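4 开放日演示的组织与现场观察

本节报告我们在开放日上所做的演示。前一节已经说明系统的结构和控制方法，所以下面不再重复软件的细节，只写活动怎样安排、参观者怎样操作、我们记录了什么，以及从记录里能看出什么。数据的统计处理在第5节。

4.1 地点和对象

演示在Davix公司位于Drundden的办公楼一层进行，时间是十一月的一个星期一，从上午九点半到下午四点。Davix每年对外开放一次，来的人有附近学校的学生和老师、合作单位的技术人员，还有住在附近的居民。参加演示的参观者一共80名。我们没有事先挑选，凡是在入口处登记并且同意留下操作记录的人，都可以参加。未成年人由陪同的老师或家长签同意书。

登记表只问三件事：年龄段、是否使用过任何一种机器人、平时是否玩需要手柄的电子游戏。第三个问题是Atif Butt建议加进去的。他在一次小规模的预演中注意到，习惯用手柄的人上手比较快，但是他们对夹爪的力量常常没有概念。在预演里人数太少，我们不能下结论，因此希望在开放日得到更多的材料。

关于对象，有一点需要先说明。开放日的参观者是自己愿意来的，他们对技术的兴趣可能高于一般的居民。本文的结果因此只适用于这一类人，不应该推广到例如工厂里必须接受培训的工人。

4.2 为什么采用仿真环境

最初的计划是让参观者操作真实的机械臂。在和Davix的安全负责人讨论以后，我们改为在仿真环境里操作，真实机械臂只由工作人员在另一个房间演示，参观者隔着玻璃看。做这个决定有两个理由。第一，真实机械臂旁边必须留出安全距离，一层大厅的面积不够，如果勉强放下，排队的人就要站到楼梯上。第二，每个人操作以后，物体都要放回原来的位置，用手来放会花很多时间，而且位置不可能每次相同。仿真环境按一个键就可以恢复初始状态，这对后来的比较很重要。

仿真软件是Worex。选择它主要是由于我们实验室已经用了三年，任务文件都是现成的。操作设备是一个双手柄，名称为Magsi，左手控制平移，右手控制转动和夹爪的开合。机械臂的末端是两指夹爪，它在仿真中的尺寸与隔壁房间的真实夹爪一致。

我们也知道仿真的缺点。接触力的计算与现实有差别，物体有时会滑动得太容易。画面的质量也不均匀，一部分场景的背景是低分辨率的纹理，看起来模糊。有几位参观者对此提出了意见，见4.5。

4.3 任务和流程

每位参观者完成2个任务。两个任务的先后顺序由登记号决定：单号先做任务甲，双号先做任务乙。这样做是为了减少练习效果的影响。

任务甲叫作“靠近与停止”。操作者要把夹爪移动到桌面上的一个框架结构旁边，在碰到它以前停下来，并且保持不动，直到程序发出声音。任务看起来简单，但是它要求操作者判断深度。框架和桌面的颜色都很浅，阴影也很弱，可以用来判断距离的线索不多。

任务乙叫作“沿表面移动”。操作者要让夹爪靠近一个锥形物体，从它的一侧经过，不能把它推倒。锥形物体的表面有竖向的凹槽，凹槽在光照下产生明暗的变化，操作者可以利用这种变化来感觉自己离表面有多远。我们的假设是，任务乙的物体形状虽然复杂，但是视觉线索丰富，所以多数人会觉得它比任务甲容易。

流程如下。参观者先看一段没有声音的短片，了解手柄的每个按键。然后由工作人员口头说明任务，说明的内容是事先写好的，工作人员照着念。之后参观者有一次自由练习，练习的场景里没有任何任务物体。练习结束后开始正式操作。每个任务做三遍，程序自动记录夹爪的位置、速度和接触情况。每一遍的长度上限是3,000个仿真步，超过以后程序自动停止，并记为未完成。

我们原来想在每个任务之后都让参观者填一张问卷。上午的前几组这样做了，结果队伍变得很长，有的学校因为校车的时间不得不提前离开。从十点半开始，我们把两张问卷合成一张，放在全部任务结束之后填写。前几组的问卷在第5节中单独处理。

4.4 工作人员的角色

两个操作台旁边各有一名工作人员。按照事先的规定，工作人员在正式操作中不可以给提示，只能在设备出问题时介入。这个规定在实际中很难完全遵守。参观者经常回过头来问“这样对吗”，如果工作人员完全不回答，气氛会变得不自然，年纪小的学生尤其会紧张。我们后来统一了一句回答：“请按照您自己的判断继续。”这句话不含有信息，但是它让对方知道有人在听。

Atif Butt在下午负责靠近窗户的操作台。根据他的笔记，有些参观者在停下来之前会把头向前伸，靠近显示器，好像这样可以看到框架的侧面。屏幕上的图像当然不会因此改变。我们认为这个动作值得注意，它说明操作者把屏幕当作一扇窗户来使用。在讨论部分，我们会再谈到头部跟踪显示的可能性。

笔记里还有另外一种行为。部分参观者在任务甲中先把夹爪放低，然后贴着桌面慢慢向前推进，用桌面作为参考。没有人教过他们这样做。采用这种方法的人速度比较慢，可是停下来的位置比较稳定。我们在预演中没有看到这种方法，所以程序没有专门记录它，只能以后从轨迹中识别。

需要承认，工作人员的笔记不是系统的观察。两名工作人员的习惯不同，一位写得很详细，另一位只写了设备的情况。我们在分析时把笔记当作补充材料，不用它来计算任何数值。

4.5 参观者的意见

问卷最后有一个空白栏，可以自由填写。写得最多的内容是关于深度的困难。一位中学物理老师写道：“我知道它在前面，但是不知道前面有多少。”我们觉得这句话很准确地描述了任务甲的问题。另外一位参观者建议在桌面上画格子，这样可以看出夹爪走了多远。这个建议很合理，不过画了格子以后，任务的性质就改变了，我们可以把它作为下一次实验的条件之一。

关于任务乙，意见不太一致。有的人认为凹槽对他们有帮助，可以看到光影在表面上的变化。也有人说，物体离得近的时候占据了画面的大部分，反而不知道夹爪在哪里，只能看到它的一段。后一种意见我们事先没有想到。在设计任务的时候，我们考虑的是线索的数量，没有充分考虑遮挡。从这一点来说，4.3中的假设写得太简单了。

对画面的批评集中在背景上。几位参观者认为模糊的背景让眼睛疲劳，还有一位以为显示器坏了，请工作人员来检查。学生们则很少提到背景，他们更关心能不能多做几遍，以及能不能两个人比赛。比赛的想法我们没有采用，原因是它会让操作者只注意速度。

还有一些意见与实验本身没有关系，例如大厅里太热、隔壁房间的玻璃有反光、椅子不能调节高度。最后一项对我们有用。身材较小的学生坐下以后，手肘低于桌面，握手柄的姿势和成年人不同。我们没有记录坐姿，不能排除它对结果的影响。

4.6 设备故障和数据的完整性

活动中发生过两种故障。第一种是手柄的连接中断，主要出现在下午。连接恢复以后，夹爪会保持中断之前的速度，继续移动一小段距离。凡是出现中断的操作，我们都从数据中删除，并请参观者重新做一遍；如果他没有时间，就只保留其余的两遍。第二种是程序在重新开始时没有正确恢复物体的姿态。这种情况比较少，可以从日志中清楚地看出来，也作同样的处理。

所有的记录在活动结束后48小时之内作了匿名处理，登记表和操作日志之间只用编号联系。登记表的纸质原件由Davix保存，我们只得到年龄段和两个经验问题的答案。有一所学校在事后要求删除本校学生的问卷，我们按照要求删除了问卷，操作日志经学校同意仍然保留。第5节的表格对此有注明。

4.7 两类画面的比较

为了讨论参观者提到的困难，我们把仿真中的两幅画面放在一起（图3）。选择的标准是物体和夹爪都出现，并且两者没有完全重叠。两幅画面没有经过亮度或对比度的调整。读者应当注意，它们只表示某一个时刻，不能说明操作的结果。

前一幅中，浅蓝绿色的结构立在白色的平面上，后面是没有任何标记的灰色墙面。夹爪的手指和结构之间隔着一段空的白色平面，平面上只有很柔和的明暗变化。要从这样的画面估计距离，操作者可以依靠的主要是物体的大小和底部的位置。后一幅的情况差不多相反：橙色物体的棱和凹槽很清楚，凹槽底端的圆弧也可以分辨，而背景的各个面都很模糊。夹爪只在右下方露出一段，紧挨着物体的右侧。 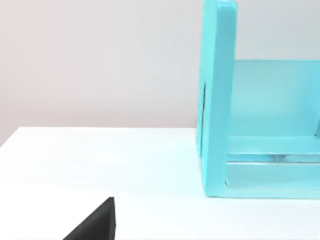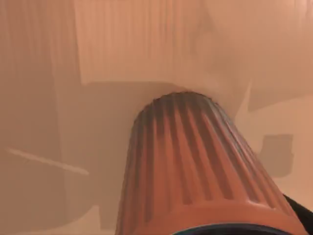 图3 仿真环境中的两幅画面。上：浅蓝绿色的敞开式框架结构，左下方为黑色夹爪的手指；下：带竖向凹槽的橙色锥形物体，右下方为黑色夹爪的一部分。

从图3可以理解，为什么“线索多”和“容易操作”不是同一件事。在后一幅画面里，物体表面提供了丰富的明暗信息，可是夹爪可见的部分很少，操作者难以判断它的完整位置。在前一幅画面里，手指的尖端看得见，困难在于尖端前面的空间缺少参照。我们因此把问卷中的“看不清楚”分成两类来编码，一类是看不清目标的距离，另一类是看不清夹爪自己的位置。有少数回答同时包含两种意思，这些回答在两类中各记一次。

编码由两位作者分别完成，不一致的地方通过讨论解决。讨论中最难处理的是“我不知道它在哪里”这样的句子，因为“它”可以指物体，也可以指夹爪。如果前后文不能确定，我们把它归入第三类“不明确”，在5.2的比较中不使用。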